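Questions fréquentes - Lettre de marché Ikus

Quand la lettre est-elle envoyée ?
Chaque vendredi à 14 h, heure de Bruxelles. Les abonnés Wuyts la reçoivent aussi le matin des décisions de banques centrales.

Qui la rédige ?
Siebe Van Hecke suit les taux et les devises de la zone euro. Faith Makokha s'occupe des pays émergents et du calendrier des indicateurs.

Quels indicateurs figurent dans le calendrier ?
Inflation, emploi, indices PMI, ventes au détail et adjudications d'État. Les chiffres révisés sont marqués d'un R - la valeur initiale reste consultable dans l'archive.

D'où vient le consensus affiché ?
C'est la médiane des prévisions saisies sur Dararholm. En dessous de cinq réponses, la case reste vide.

Puis-je télécharger les séries ?
Oui, au format CSV, dans la limite de 3000 lignes par fichier. L'archive compte 684 numéros, tous en PDF.

La lettre est-elle un conseil en investissement ?
Non. Elle ne tient pas compte de votre situation personnelle.

Comment résilier ?
Depuis votre compte Wukgate, rubrique Abonnement. L'accès reste ouvert jusqu'à la fin du mois payé.
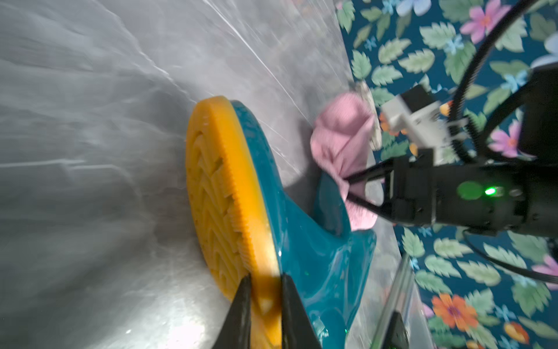
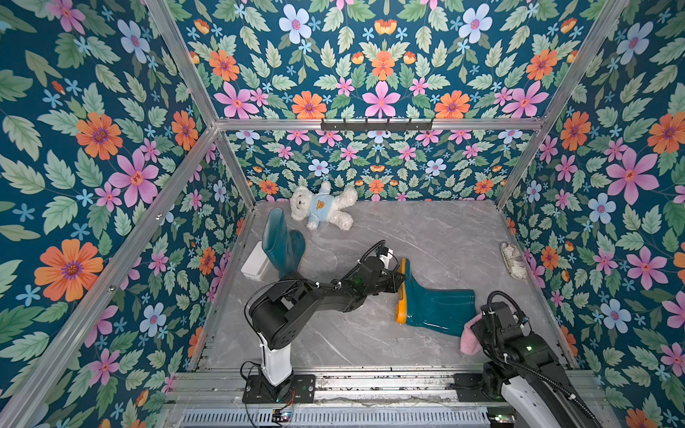
En haut, brosse sarcelle sur inox. En bas, papier peint à fleurs et sol effet marbre.

Une question sans réponse ici ? Écrivez-nous par le formulaire de contact.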